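### 4.2 Surface soiling and the decision to retire

The stock held by Munier at the Inder depot consisted of 512 white molded items at the start of the season, nearly all of them chairs, with a small remainder of tubular parts, caps and fittings. Items were rented out to six regular sites and came back in mixed loads. On return each item was graded on the Yadav scale, which runs from A (no visible marking at reading distance) to E (marking that a customer would be expected to remark on). Grades D and E were sent for cleaning. An item that stayed at D or E after two cleaning passes was retired.

The scale was designed for flat panels. Its wording assumes that the grader can hold the piece square to a light source and judge a single tone across the whole face. Curved and ridged parts do not meet this condition. A smooth tube shades from light to dark across its width even when it is clean, and the shading is easily read as an even gray film. Grooves add a second difficulty: the line of shadow in each groove has much the same tone as settled dirt. Figure 3 gives a case of both. 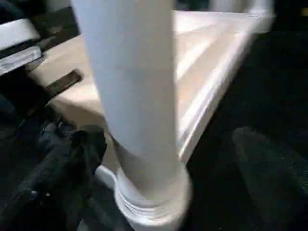
Figure 3. Smooth matte tubular form with horizontal ridges around a wider white collar. The right side is slightly darker than the left.

To limit the error, graders were told to turn each curved part through a half circle and to grade the same strip twice. If the tone moved with the light, it was ignored. If it stayed with the part, it was scored. Agreement between graders improved on tubes under this rule but changed little on ridged collars, where a cotton swab drawn along the groove proved the only reliable check. The swab was adopted for all ridged parts in April and kept for the rest of the season. Scores taken before that month are reported separately and do not enter the totals below.

Packing had a larger effect than expected. Items that traveled in clean film came back with fewer scuffs than items stacked bare, but film used more than once picked up grit in its folds and gave it back to the next load. The depot had no rule on how many times a sheet could be used. Drivers kept what looked clean and threw out what did not, and their view of clean varied with the length of the shift.

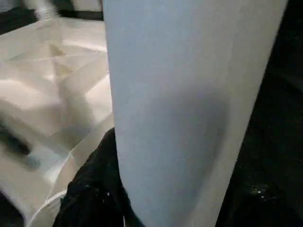 A sample of 200 items was therefore set aside and split by packing type, with first-use film, reused film and no film as the three groups. Grading was carried out blind to the group. Reused film gave the widest spread of scores, and most of that spread came from a small number of heavily scuffed pieces. The median grade was B for first-use film and C for the other two groups. Median grades alone would thus suggest that reused film does nothing, whereas the spread suggests that it sometimes does harm — a point relevant to any rental firm that buys film by the roll and leaves its reuse to the driver.

Cleaning was done with Tririsier at the strength given on the depot's own wall sheet, a soft brush and a cold rinse. Of the sampled items, 21 were still at D or E after the second pass. These were then graded again by face. In most of them the top of the seat had come up to B or better, and the low grade was due to the underside, where ribs and corners hold dirt that a flat brush does not reach. Under the rule in force at the time they were retired all the same, as the scale takes the worst face as the grade of the item.

Whether the underside should count at all was raised during review of the draft protocol. A chair in use shows its seat, its back and the outer faces of its legs. It shows its underside only when it is stacked, carried or turned over.
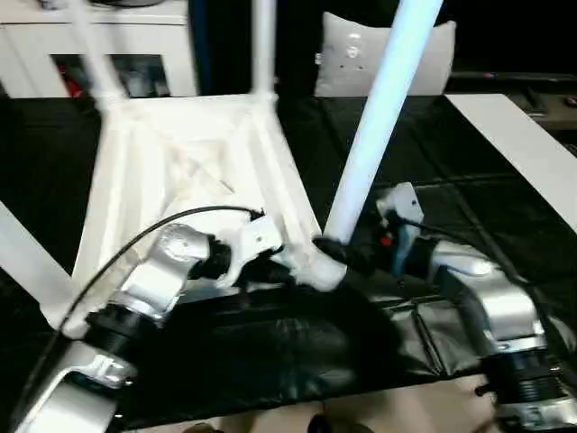
Carolina Morais held that the underside should be graded but capped at C, on the ground that customers do see it when they unload, and that dirt left in the ribs ends up on the seat of the chair below once the stack is made. She also asked for the legs to be scored apart from the seat. Jyoti Grewal took the opposite view on the cap and wanted the worst-face rule kept, arguing that a capped score would hide exactly the items most likely to soil the others.

Both positions were tested on the existing scores. With the cap in place, 14 fewer items would have been retired from the sample; the legs made no difference to the outcome in any case. The cap was not adopted for the season under study, and all retirement counts in Section 5 follow the worst-face rule. Capped counts are given next to them in the appendix, by site and packing type.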